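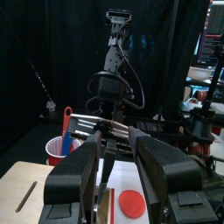 图3 台面一角：左侧为红色塑料杯，杯内为白色，杯中竖放一件橙红色手柄的器具，柄端有挂孔；杯的下部被浅色木板遮住一部分。

3.2 杯中立放与悬挂：带孔手柄器具的存放方式

本节讨论手柄类器具在台面上的存放。前一节已说明，Fosley住户的厨房普遍缺少抽屉，墙面又多为瓷砖，租户不便打孔，因此常用器具大多留在台面上。我们把留在台面上的存放方式分为平放、立放和悬挂三类，其中立放指器具以工作端或柄端朝下，插入杯、罐、筒等容器，容器本身不一定是为此用途购置的。

图3是立放的一个例子。杯口以上露出的是手柄，末端呈圆环状，环内有椭圆形挂孔。挂孔为悬挂而设，而器具此时立在杯中，挂孔没有派上用场。这种“有孔不挂”的情形在编码时单列一项，记为H2；有孔且悬挂者记为H1，无孔者记为H0。仅凭露出的手柄不能确定器具的种类，此类条目一律登记为“手柄器具，种类未定”，不作推测。

全部条目共2878条，由Shu-fen Chuang与Aušra Kivi分别独立编码，其中2048条涉及立放。两人意见不一致的条目交由Kwan-ho Man复核。分歧多出在容器的归类上：饮用杯兼作器具筒时，一人倾向于按原用途登记，另一人倾向于按当时用途登记。复核后统一采用后一种办法，原用途另记于备注栏。图3中的杯子即按“器具容器”登记，备注为“塑料杯”。

访谈资料有助于理解H2条目为何偏多。Kiltholm的一位受访者表示，她家灶台旁原有一根挂杆，后来因为取用时器具互相碰响，夜里做饭会吵醒孩子，便把东西都插进了杯子。另一位受访者则说，挂钩的间距太小，宽柄的器具挂不进去。也有人从未考虑过悬挂，理由是杯子随手可得，擦台面时连同器具一起端走即可。接受访谈的住户几乎有80户，提到“端走”这一便利的多为台面较窄的家庭。

立放也有不便之处。塑料杯自重较轻，插入长柄器具后重心升高，容易倾倒，受访者常用的补救办法是把杯子靠在墙角，或挤在其他物件之间。我们据此增加了“邻接物”一栏，记录紧挨容器或遮住其下部的物件。图3中杯子下部被木板遮去一部分，邻接物记为“木板”。需要指出，单张图像只能说明两者在画面中的前后关系，不能据此判断木板是否有意用来挡住杯子，也无法判断二者是否接触，故该栏只记位置，不记用途。

颜色方面，手柄与容器同属红色系的条目另作标记。Aisling Doherty在预调查中提出，住户可能有意按颜色搭配器具与容器。Su-chen Tang对其中4户作了回访，两户确认是成套购买，其余两户称没有留意过颜色。样本过少，本文不就此下结论，相关条目仅保留标记，供后续比较使用。

关于容器口径与所容器具数量的关系，见3.3节。Lam一地的资料因登记表格式不同，未并入本节统计，单独列于附录。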